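Sidewalk Robots Forum > Operations and Good Practice
Thread: Night running rules -- what do you make mandatory?

curbcut_216
We are writing our night rules for the Davilham routes and I want to see what other crews do. The draft has a speed cap after dark, headlight on at all times, and a remote operator watching no more than two units. The argument is over video quality. One side wants a hard rule: if the operator can't make out the curb line, the unit stops.

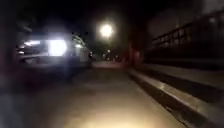 The other side says that rule would park us half the night. The planner doesn't need the operator's video to hold its line, and a stopped robot is a hazard too.

flosis_ops
Stop rule, no question. If your operator is the fallback and can't see, you have no fallback. We run Flosis units and put it in writing in May.

ramp_rat
Disagree. "Can't make out the curb" is an opinion. Two operators will call it differently. Write it as something you can log, like 3 seconds of degraded video, then drop to walking pace. Full stop only at crossings.

flosis_ops
Walking pace into what? Glare from one street light can hide a person.

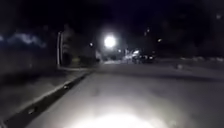 I'd take the downtime. Our log shows 50 stops last month and every one was cleared by an operator. None of them needed a van.

tallow
Both of you are assuming the headlight is set right. Before arguing about stops, put a light check in the pre-run list. Ours was aimed too low on the Irkix chassis and only lit the ground right in front. We also keep a separate rule for parked vehicles -- slow down before you draw level, whatever the video looks like.

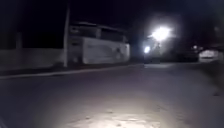

Night street, light-colored car parked on the right

curbcut_216
The parked vehicle rule is going in. On video I'm leaning toward ramp_rat's version with a full stop at crossings and next to parked vehicles. Does anyone have wording for the log entry?

ramp_rat
Time, unit, speed, operator initials, what was lost. Keep it to one line or they won't fill it in.

flosis_ops
Still think it's too loose. Add how long it lasted, at least.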